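In Praise of the Small Oven

By Gert Pretorius
2 Feb 2023

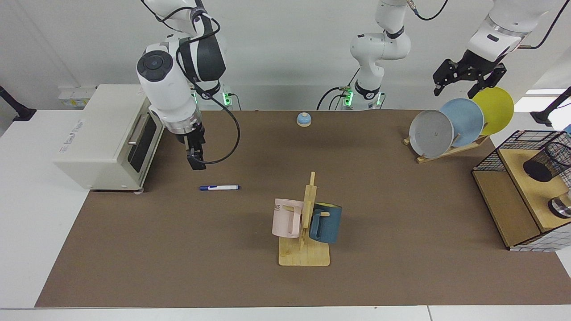
The big oven can wait

I have cooked in four kitchens since I left home, and the one I remember most fondly had no proper oven at all. It was a rented room above a shoe repair shop in Driltberg, with a sink, a hot plate, and a toaster oven that the tenant before me had left behind with a burned crust still stuck to the rack. I scrubbed it, plugged it in, and cooked almost everything I ate in it for 3 years. Roast chicken thighs! Baked apples! A tray of carrots with cumin and too much butter, which I still make when I want to feel that the week is under control.

When I moved to a house in Detham with a full-size range, I was thrilled for a month or so. Then I noticed that I was heating a space big enough for a Thanksgiving turkey in order to brown the top of one portion of macaroni. I went out and bought a toaster oven again, and I have been a slightly tiresome person on the subject ever since.

So let me be tiresome here, at length. I think the toaster oven is the best thing you can put on a kitchen counter, and I think most of us treat it like a second-rate machine for reheating pizza. (It's wonderful at reheating pizza. I'll come back to that.)

It suits the way we eat now

Look at an old family cookbook, the kind with a cloth spine and gravy stains. Serves eight. Serves ten. My grandmother's had a coffee cake in it that called for a pan I've never seen in a store. Those recipes were written for tables full of people, and the ovens were built to match. I live with one other person, and three nights out of seven we eat at different times. A pan that holds two potatoes and a piece of fish is exactly the right pan for us.

I suspect a lot of households are in the same spot and still cook as if the cousins were coming. They make the giant lasagna, eat it twice, feel guilty about it in the fridge, and throw out the last third. A little oven gently talks you out of this. You make a little lasagna in a loaf pan, you eat it while it's good, and on Thursday's worth of leftovers you don't have to lie to yourself.

What it does well

Toast, obviously, though I'd argue that a plain toaster beats it there. Where it shines is anything that wants heat close to the surface. Cheese on anything. Halved tomatoes with breadcrumbs. Sausages, which come out evenly brown if you turn them once. Nuts, as long as you stand right there and watch, and I do mean right there, because I have ruined more pecans than I want to admit by wandering off to answer the phone.

Vegetables are the real joy. Cut cauliflower small, toss it with oil and salt, spread it out so the pieces aren't touching, and give it all the heat the thing has got. The edges go dark and sweet. I have served this to people who told me they didn't like cauliflower, and they finished the tray and then scraped the foil.

And yes, the pizza. Cold slice straight on the rack, with a sheet of foil on the level below to catch the drips, medium heat until the cheese begins to move. The bottom comes back crisp. A microwave has never done that for anybody.

What it does badly

I love the thing, but I'm not going to tell you it can do everything. Tall cakes burn on top before the middle sets. Bread is a gamble, although I've had decent luck with flat loaves and rolls. The dial on mine says one temperature and means another, so I keep a cheap oven thermometer hanging off the rack and believe that instead. You should do the same, whatever yours cost.

Cookies work, six at a time. Some people would call that a problem. I freeze the dough in balls and bake six after dinner, and they're fresh every single time, and I can't think of a better system for a household of two.

The money question

I'm often told that the savings on the electric bill must be enormous. I doubt it. I once tried to work out mine and gave up, partly since our bills jump around with the weather and partly because I didn't care enough to keep going. A small box takes less energy to heat than a big one, and I'm happy to leave it there. If you cook for one or two most nights, it's sensible. If you have five children, please use your range and don't let me bother you.

The stronger argument is summer. In August our kitchen is miserable by four in the afternoon, and the thought of turning on the range makes me want to eat cereal standing up. The little oven lets me cook a real supper without turning the whole room into a sauna. One neighbor runs hers on the back porch from June on, with a good outdoor outlet and nothing near it that could scorch. I admire her enormously.

Give it some room

My one serious piece of advice is about placement. These ovens get very hot on the outside, and people shove them under a cabinet with the bread bag leaning on the side. Pull yours forward. Keep paper towels, plastic bags, and mail well away from it (mail is the great enemy of every kitchen counter in America). Check the booklet for how much clearance it needs, empty the crumb tray more often than you think you should, and don't leave the house with it running.

Then use it hard. Put it somewhere you'll reach for it without thinking, at elbow height if you can manage that, and buy one small metal pan that fits with room for air to move around it. Mine came from a secondhand store on Drarnitz Road and is by now the color of old boots. I wouldn't trade it for a new one.

I made supper in it last night, as it happens: two stuffed peppers, rice and mushrooms and the end of a piece of cheddar, with the leftover rice crisped up in the pan around them. The peppers slumped a bit on one side and the cheese ran down into the rice and went crunchy. I'm making it again tomorrow, with more cheddar.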